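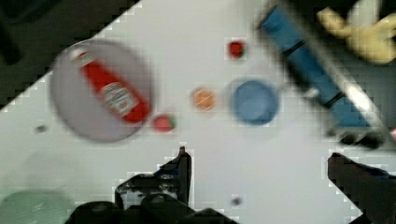
Page last modified: November 14, 2018

4. What people said when we asked them for a color

I went into this part of the study expecting it to be the dull part. We had 355 usable answer sheets from Ristard, all typed into Ginex by me and Maite Aguirre over one long September, and I figured I'd run the counts, write a paragraph and get on to the family interviews, which I was really looking forward to. Well, the dull part ate my fall!

The trouble started with red. Red was supposed to be our easy one, the warm-up word you put first so people relax. And for most folks it was easy: they wrote "red" and moved on. But a good chunk of the older speakers on the Sotomayor side of town wrote things like "ketchup," "barn," or "fire truck," with no color word at all, and we'd told our coders to throw out any answer that wasn't a color word. (My rule. I wrote it, I regret it.) Mirsad Nedeljković caught this while he was checking a batch of 80 sheets, and he argued pretty hard that "barn" is a perfectly good color word if your neighbors all know which shade you mean. I gave in after a day. We went back and put the object words in as their own class, and every table in this section uses that second coding.

Blue-green was a whole other mess, and I loved it. We used chips cut from the Fotine paint cards, and between plain green and plain blue people's answers scattered all over: teal, aqua, mint, sea foam, "hospital," "my aunt's bathroom." Speakers who had painted a room in the past few years gave longer names than those who hadn't, and they gave them faster too. I don't want to lean on that too much, as we only asked the painting question on the later sheets. Still, it fits with what people told us in the interviews, where shopping came up over and over as the place they had picked up a new color word.

Put a pale green bowl next to a pale teal cup and you'll get the idea. Ask three cousins which one is "the green one" and you may be there until supper.
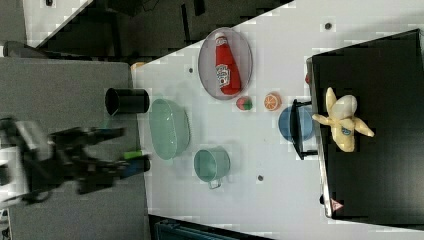
4.1 Yellow and its neighbors

Yellow looked calm at first. Of the 200 speakers who did the long form, nearly everybody used the plain word for the two strongest chips. Then you slide toward the pale end and it comes apart: cream, butter, eggshell, off-white, "old piano." What got me was how many people changed their minds out loud. They'd say cream, hold the chip up to their sleeve, and say no, butter. We scored the last answer given, but Maite kept the first ones in a side column, and I'm very glad she did. The first answers were shorter and a lot more alike from one speaker to the next.

A few people brought up fruit on their own. Bananas came up more than lemons (see Figure 1), and it was almost always the skin they had in mind. When I asked about the inside, I got "white" from the younger group and "cream" from their parents.

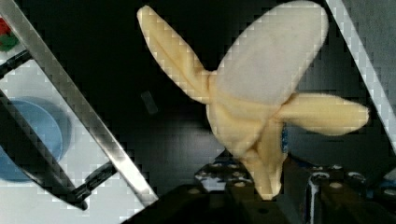
Figure 1. Peeled banana, flesh and peel.

We tried the pale chips again with 30 of the same speakers, this time against a dark cloth, and "white" picked up a few more votes. I haven't worked out yet how much of that is the cloth and how much is people remembering what they told us before. Section 5 has the family pairs, where I try to pull those two apart.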